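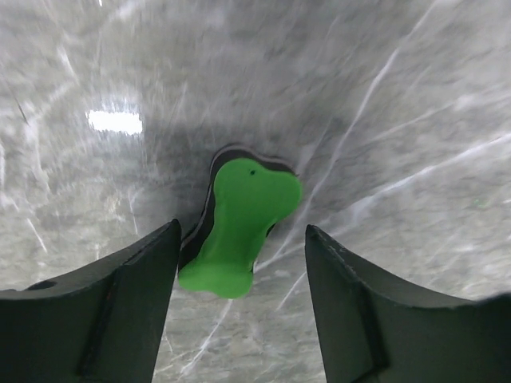 Ticket 2327 - Business page unpublished, admin locked out, appeal button greyed

Status: open, waiting on platform
Priority: high
Client: Mathebula (shop page + linked ad account)
Handled by: Ason page support desk

Reported problem

Client logged in this morning, page gone from search. Gets "your page goes against our community standards" banner, no detail on which post. Appeal button there but greyed out. Messages inbox still opens on phone, not on desktop. Ads stopped overnight.

Client thinks a competitor reported them. Can't confirm. Platform doesn't tell page owners who filed a report so no point chasing that, told them so.

First checks

Asked for screenshots of Page Quality tab. Got 2, one of them useful. Shows 3 posts flagged, all giveaway posts ("tag a friend and share to win"). So probably the contest wording, the share-to-enter bit is the usual suspect. Could also be the same link going out over and over, they schedule everything through Ikeck and it reposts old stuff if you leave recycle on. Recycle was on.

9:40 am - had client turn recycle off in Ikeck and pause the whole queue. Do not delete flagged posts yet, want them there for the appeal.

9:55 am - appeal button still grey. Tried Chrome, Firefox, private window. Same. Cleared cache, same. Tried phone app, button is live but gives "something went wrong, try again later".

10:20 am - checked page roles. Two admins listed. One is the client, other is an old login from Rustitz, the agency they used before us. Client thought that was removed ages ago. Rustitz login still has full control and no two-factor on it. Not great.
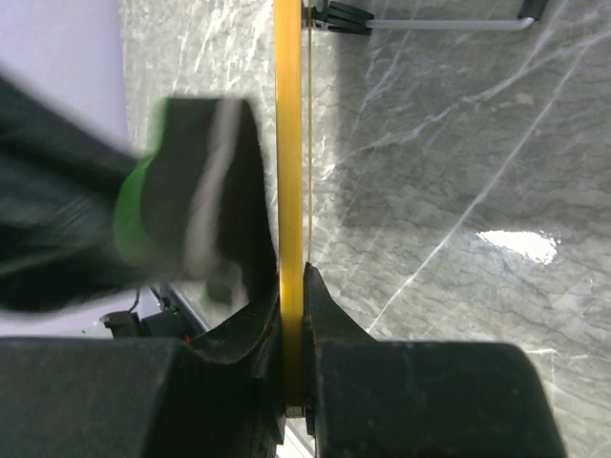 Did not remove the Rustitz login right away, wanted to see first if any of the flagged posts came from it. Activity log says all three were published by Ikeck under the client's own account. So the old agency isn't the cause, just a loose end. Removed at 10:45, client approved by email. Client changed password and switched on two-factor, codes saved.

11:10 am - appeal button now working on desktop. Not sure if it was the role change or the password reset or just time. Both happened inside half an hour so can't say which. If anyone else on the desk gets a grey button, try the password change on its own first and note the result here please.

Appeal sent

Kept it short. Text used:

"We run a small shop page. Three giveaway posts asked people to share in order to enter. We now understand this is not allowed, we will remove the posts and will not use that wording again. Our scheduling tool was also reposting older content and this has been switched off. Please review the page."

Took ID upload as well. First upload rejected (photo too dark), second one went thru.

Ads

Ad account has its own restriction, separate appeal. Client assumed one fixes the other, it doesn't. Sent the second form at 11:30. Spend cap left at 20 a day for when it comes back, client doesn't want a surprise charge. Payment method fine, nothing owed.
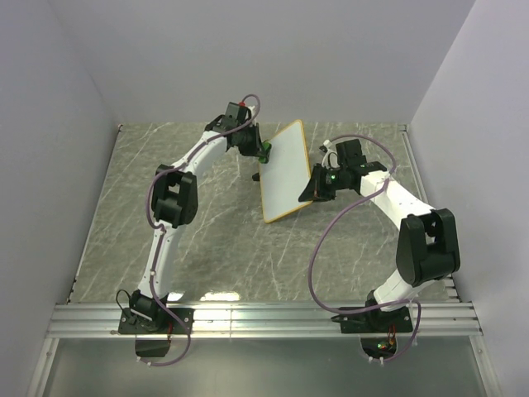
Bench with two arms holding a yellow-edged white board

Update, afternoon

2:15 pm - page is back, visible logged out too. Followers and reviews intact as far as client can see. Flagged posts now show as removed, nothing left to delete. Page Quality still orange, says "at risk". That can hang around a while, I've seen it stay more than a month on other pages.

2:30 pm - inbox opens on desktop again. Auto-reply was wiped, client rewriting it.

2:50 pm - ad appeal still "in review". Told client do not open a second appeal and do not make a new ad account, they will link the two and it gets worse.

Left to do

- Client to reword the May giveaway before it goes up: comment to enter is fine, no sharing, no tagging. Add the line saying the promotion isn't run or endorsed by the platform.
- Go thru the Ikeck queue by hand before unpausing. Drop anything with the same link twice in a week.
- Add a second admin they trust, right now there's only the one and if that login gets locked we are stuck.
- Check if the Rustitz login is also on the photo account. Forgot to ask.
- Me: check ad review first thing tomorow, chase thru business chat if no movement.

Leaving ticket open until ads are cleared. Client has the desk number, fine to call if the banner comes back.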